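Two-arm towel folding at home: gripper grabs both layers of the stack

Posted in Home Builds by Ovar

Two small arms bolted up at home, wrist camera on each, running a folding policy I trained in June on 164 demos. Single towels on bare wood are mostly fine. With one towel on top of another, the fingers go too deep and pinch everything. Dropping the approach speed did nothing. Is this a depth problem or a data problem? Pictures at the end of the thread.

Feyisa

Probably data. How many of the 164 have a second towel underneath? If it's 8 or so, the policy has learned "close at table height" and nothing else. Record more on stacks, with the towels swapped and turned. Also check your Z offset — mine was 5 mm low after a fingertip change and looked exactly like this. Terry compresses, so the arm won't complain until it's well into the pile.

Firnar

get softer fingertips

Tandora

Agree with Feyisa on the offset, check that first. Then look at the background. Dark glossy wood throws glare that moves with the wrist, and small crumbs show up as bright specks. Wipe the top and put down a matte mat. My set was 748 episodes before stacks were reliable, but a third of those were bad and I should have cut them. 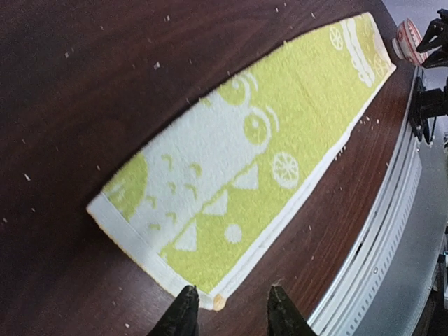
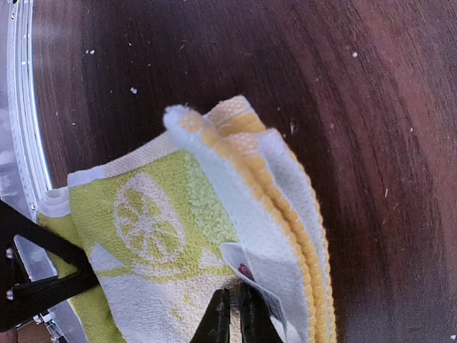
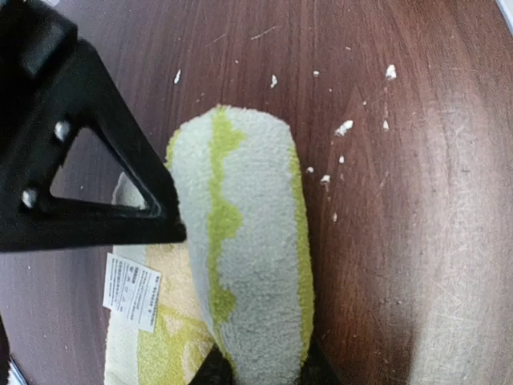 Wrist camera views: green and white towel by itself (first), stack grasp (second), rolled towel (third)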